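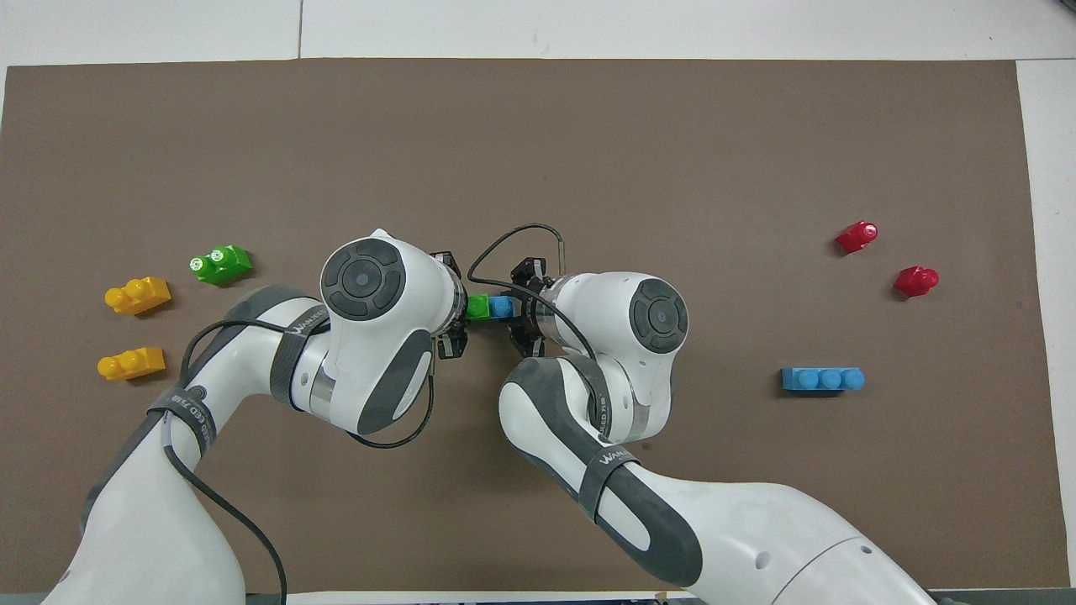

Janaka Weerasinghe wrote to ask why anyone would keep short bricks at all, when the long ones build faster. It is a fair question, and part of the reason for putting this page up. The short ones are what we reach for most at the block table in Galtonden, and they are the first to go missing under the radiators.

The gallery covers the block table as it stands this season. The tub holds 211 pieces, nearly all plastic, bought secondhand in 2 lots. We sort by color first and by length second. Other people do it the other way around and that works too.

Block table, brown mat
Yellow and green to the left, red and blue to the right. The yellow bricks are the short kind with two studs. The blue one is longer, with three studs in a row.

The mat is brown and the tabletop is white, with a joint between two panels. We use the mat for all the small pieces. It keeps them from sliding – a bare tabletop sends a short brick a long way – and it is quieter for the room next door. It gets a wipe with a damp cloth at the end of the day and is left flat overnight. Rolled up, it curls at the corners and takes most of a morning to settle.

Notes on the set
Short bricks are good for corners, steps and filling gaps at the end of a wall. Long ones go at the bottom. A tower of short bricks alone will stand to 13 courses on the mat if each one is pressed down properly.

Red runs out first. There are 21 red pieces in the tub at present and we would like more. If you have spares that fit, any length is welcome, but please check the studs for cracks before bringing them in.

Washing is done in a mesh bag in warm water with a little dish soap. Spread the bricks on a towel with the open side down and leave them until the next day.

Page updated 8/9/19. More pictures will be added in September, when the shelf labels are finished.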